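Girnside Site -- Workshop Electrical and Housekeeping Inspection
Form revision: July
Inspector: Jianguo Wei
Area: Assembly and repair workshop, ground floor

Ratings: S = satisfactory, M = minor action, U = unsatisfactory, N/A = not applicable

1. ACCESS AND EXITS

1.1 Aisles clear to marked width -- S
1.2 Exit doors open fully from inside -- M
Comment: North door drags on the threshold plate. Opens with one hand but needs more force than it should. Plane the bottom edge or reset the plate.
1.3 Exit signs lit -- S
1.4 Floor free of trip hazards -- M
Comment: Floor mat by the parts cage has curled at one corner. Replace. Tape was tried after the previous inspection and has lifted.

2. FIXED WIRING AND DISTRIBUTION

2.1 Panel door closed and latched -- S
2.2 Clear space in front of panel -- U
Comment: Two pallets from Prosus were stacked against the panel at the start of the walk. Moved before I left the area. The rating stands, as it was also raised last time. Paint the keep-clear box on the floor.
2.3 Circuit directory legible and current -- M
Comment: Circuit 14 is listed as "spare" and now feeds the Plorkar dust extractor. Correct the directory.
2.4 Ground fault protection tested -- S
Comment: Test buttons operated at all bench outlets. Circuit 23 tripped and reset normally.

3. PORTABLE EQUIPMENT AND BENCHES

3.1 Cords free of cuts, kinks and exposed conductors -- M
Comment: One heat gun removed from use. Outer jacket split at the strain relief. Tagged and placed in the quarantine bin.
3.2 Equipment under repair disconnected from supply before covers are removed -- S
Comment: The written procedure covers desktop computers and bench instruments. It does not yet cover battery backup units, which can hold a dangerous charge after the plug is pulled. Add a section before any more are accepted for repair.

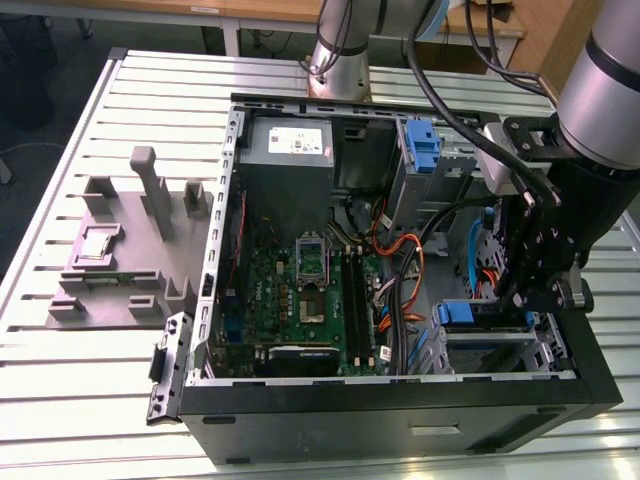 Power supplies are to be treated as sealed parts and swapped whole. The procedure says this on page 2, but the bench card does not. Reissue the card so that the two agree.

3.3 Grounding points labeled and tested -- S
Comment: Wrist strap tester reads correctly against the 1,000 kilohm check resistor.
3.4 Extension cords not used as permanent wiring -- U
Comment: The label printer is still fed from an extension cord run behind the shelving. Install a fixed outlet. Request already with Lei Electrical, no start date given.

4. FIRE PROTECTION

4.1 Extinguishers mounted, charged and tagged -- S
4.2 Correct type for electrical fires -- S
4.3 Solvents stored in rated cabinet -- M
Comment: Cabinet is in order. One wipe bottle was left out without a lid or hazard label. Label applied, lid to be found or bottle discarded.

5. FOLLOW-UP

Items 2.2 and 3.4 to be closed first. Item 1.2 can wait for the scheduled door work. Send evidence of closure to J. Wei with the item number in the subject line.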